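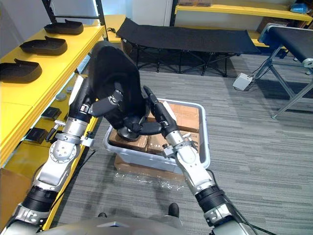 A curved black shell held over a gray-blue plastic bin.

Storing Bulky, Odd-Shaped Parts in Bins

Most workshop storage is made for small boxes and flat things. Covers, hoods, seat backs, fan housings and molded trim don't fit any of it, so they end up on the floor or leaning in a corner until somebody steps on one. Deep plastic bins handle most of these parts if you pack them with a little care.

Pick the bin by its inside measurements. The number on the label is usually the outside, and the walls of a tapered bin take more than you would expect. My Rediline bins narrow toward the floor by a good inch on each side. Measure the part at its widest point and the bin at its base. If the part only fits at the rim, it will ride up and the lid won't close.

Straight-sided bins waste less space but are harder to pull apart when stacked empty. Slip a strip of cardboard between them.

Before anything goes in

Wipe the part down with warm water and a drop of dish soap. Skip solvent cleaners on plastic unless you have tried a hidden spot first. Let it dry overnight, longer in February if the shop is unheated. Water sits in screw holes and along ribs, and it will rust any metal inserts.

Put the screws in a zip bag and tape the bag to an inside surface with painter's tape. Duct tape leaves glue behind after a summer in a hot garage. If the screws are different lengths, push them through a piece of cardboard in the same pattern they came out and bag the cardboard too.

Packing

Heavy and flat goes on the bottom. Curved pieces go in on edge, open sides facing the same way, with an old towel or a sheet of foam between them. Two shells of the same size will often nest, but don't press them together. If they stick, run a plastic putty knife along the seam. A metal one will gouge.

Glossy surfaces need a soft layer. Old T-shirts are fine. Newspaper is not, at least on light colors — the ink transfers. Bubble wrap can leave a pattern of small rings on painted parts if it stays on through hot weather, so put a layer of plain paper under it.

Lower large parts in with both hands. Letting one drop the last few inches is how tabs get broken, and a broken tab is rarely worth gluing.

Labels

Write on two sides, one short and one long, so you can read the bin however it gets shoved onto the shelf. I use a number and keep the list in a notebook by the door. Bin 38 is dehumidifier parts, bin 51 is everything from the old Stanciu shop vacuum. A photo of the contents taped inside the lid helps with the ones you open once a year.

Shelves

Keep full bins between knee and chest height. A bin of molded parts is light for its size but awkward, and you can't see your feet when you carry it. Save the top shelf for empties.

Leave a hand's width between the bins and an outside wall. Parts that have warped slightly can sometimes be eased back by leaving them on a flat bench indoors for a few days with a light weight on top. Don't use a heat gun.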